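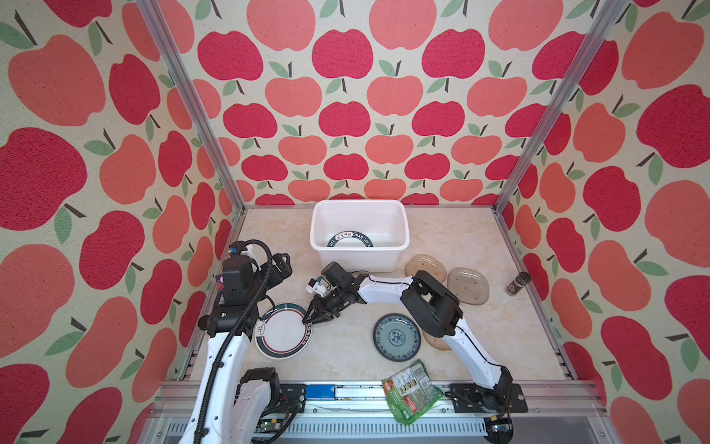 # Kulard Two-Arm Demonstration Cell

**Maker:** Firnora
**Category:** Tabletop teleoperation and hand guiding
**Supplied as:** follower cell, leader station, recording computer, wall coverings, tableware kit

The Kulard cell is a benchtop station for recording two-arm manipulation by demonstration. An operator at the leader station moves two small leader arms, and the two follower arms in the cell repeat the motion on real objects. Joint positions, gripper commands and camera streams are written to one episode file. The same cell can be used for hand guiding, in which the operator holds a follower arm by the forearm and moves it directly.

The standard configuration is meant for household handling: picking up plates, stacking them, moving them into a tub, setting jars and packages aside. It is sold to groups that already train policies and need a steady supply of consistent episodes. It does not include a training package.

## Cell layout

The follower arms stand at the front left and front right corners of the table and reach inward. Their working areas overlap over the middle of the table, which allows an object to be handed from one gripper to the other without setting it down. Walls close the back and both sides. The front stays open for loading and resetting objects.

The posts and front rail are slotted aluminum extrusion. Any bracket made for the same slot can be fitted without drilling. Wiring for the arms runs along the front, where it can be reached with the walls in place.

The walls take printed coverings. A covering is held at the corner posts and can be changed by one person. Patterned prints, such as the large apple print, are used where a policy has to learn to separate objects from a busy background. Plain coverings are also stocked. The covering in use is entered in the session header and copied to every episode recorded in that session.

The tabletop is a separate panel and lifts out from the front. Replacement panels are sold in plain and veined finishes.

## Follower arms

| Item | Standard configuration |
|---|---|
| Arms | Two, front left and front right |
| Joints per arm | 7, including gripper |
| Gripper | Two-finger, angular jaws |
| Mounting | Plate at the table corner |
| Fixed camera | One, overlooking the table |
| Supply | 115 V AC, single phase |
| Emergency stop | One at the cell, one at the leader station |

The gripper jaws open wide enough to take a dinner plate by the rim. They do not open wide enough to take a plate across its full width, and attempts to do so usually end with the plate sliding. The operator guide treats rim grasps as the default for all flat tableware.

The jaw faces are wear parts. Glazed ceramic is harder on them than plastic, mainly along the tip edge. Inspect the tips at the start of each shift and replace them in pairs.

## Leader station

The leader arms have the same joint order as the followers and are scaled down. Each ends in a trigger grip that sets the jaw opening. The trigger is proportional over its full travel, so a half-closed trigger gives half-closed jaws.

The leader station can be placed beside the cell or in another room on the same network. With the station beside the cell, operators tend to watch the table directly and ignore the monitor. This produces episodes in which the operator used information the cameras did not have. For camera-only policies, place the station so that the operator faces away from the table, or fit the optional screen.

A foot pedal starts and ends an episode. A long press discards the episode in progress. There is no discard command on the leader arms themselves; an early version had one and it was pressed by accident too often.

### Alignment before engaging

The followers do not jump to the leader pose. When the pedal is first pressed, the software compares the two poses and waits until each leader joint is close to its follower. The monitor shows the joints that are still out of range. Once all are within range, the followers engage at reduced speed and reach full speed after a short ramp.

If the arms were parked by hand with the power off, run the homing routine first.

## Recording

Each episode file contains:

- measured joint positions for both followers
- commanded joint positions from both leaders
- jaw opening, measured and commanded
- all connected camera streams, on a common clock
- session header: operator initials, task card, wall covering, tabletop panel, object list
- end state, marked by the operator as complete, incomplete or rejected

Incomplete episodes are kept by default. A dropped plate followed by a clean recovery is useful material for most users, and a dropped plate with no recovery is at least useful for checking the end-state classifier. Rejected episodes are reserved for faults: lost camera, pedal pressed late, a hand inside the cell.

Files are written locally and then copied to the storage location named in the session profile. The local copy is deleted only after the checksum matches.

## Task cards

The cell ships with 12 task cards. A card gives the starting layout, the goal state, the permitted variations and the point at which the episode counts as complete. It does not prescribe which arm to use unless the task requires it.

Cards supplied for the tableware kit include:

- **Plate to tub.** One plate on the table, tub at the back. Lift by the rim, place inside the tub, release, withdraw.
- **Plate transfer.** One arm lifts the plate and passes it to the other above the table. The second arm sets it down.
- **Sort by pattern.** Mixed plates, one pattern to the tub, the rest left in place.
- **Clear the package.** A soft food package is moved off the work area before any plate is touched.
- **Stand the jar.** A small jar is picked up from its side and set upright.

Cards are plain text and can be edited. Menaka Talukder, who maintains them at Firnora, asks that changed cards be given a new card number, so that episodes recorded under the old wording remain traceable.

## Notes from acceptance testing

The plate-to-tub card was used for acceptance of the current hardware revision. Debashish Sultana and Sewwandi Ekanayake recorded 1,787 episodes on one cell with the tub position varied along the back of the table. Observations carried over to the operator guide:

1. Translucent plates are harder to grasp than printed ones when the operator works from the monitor. The rim is easy to lose against a pale tabletop. Lower the exposure before the session starts, and leave it there until the session ends.
2. Objects placed close to a follower base force the elbow of that arm into a high, folded pose. The episode is valid, but it hides part of the table from the fixed camera. Either use the opposite arm or log the object as occluded.
3. Soft packages catch the front rail when they are dragged. Lift them clear.
4. Releasing a plate above the tub rim instead of inside the tub gives a high rate of tilted end states. The card now states that the plate must be below the tub rim before release.
5. Operators slow down over long sessions, and the change is visible in the joint data before they report being tired. The default session profile prompts for a change of operator.

## Hand guiding

In hand guiding mode the followers hold their own weight and otherwise move freely. The operator stands at the open front, grips the forearm shell and leads the arm through the motion. The jaws are opened and closed from a handheld switch.

Hand guiding suits short, precise motions and the teaching of waypoints. It is poorly suited to camera-based learning, as the operator's hands and sleeves appear in the stream. The software marks these episodes with a separate flag and keeps them out of teleoperated sets unless told otherwise.

Only one arm can be guided at a time. The other holds position.

## Options

- **Sekness screen.** Opaque divider between leader station and cell, with cable pass-through.
- **Thakur tableware kit, extended.** Additional patterned and translucent plates, a second tub, jars with dark and light contents.
- **Wrist camera pair.** Mounts behind the grippers. Requires recalibration after fitting.
- **Wall covering set.** Printed and plain, cut for back, left and right walls.

## Service

Wrist cables are the most common service item. Check that the cable loop moves freely through the full range of the wrist and does not rub on the corner post. A cable that has been re-tied too tightly will show up first as jitter in the last joint.

Calibration is checked with the supplied target plate, clamped at the marked position on the table. Repeat the check after moving the cell, changing the tabletop panel or replacing an arm.

Spare arms are shipped calibrated, with the calibration file on the recording computer's update channel. Technical questions on arms and wiring go to Dinesh Herath; orders, spares and wall coverings to Chaminda Liyanage. Please state the cell serial number, found on the rating plate next to the power inlet.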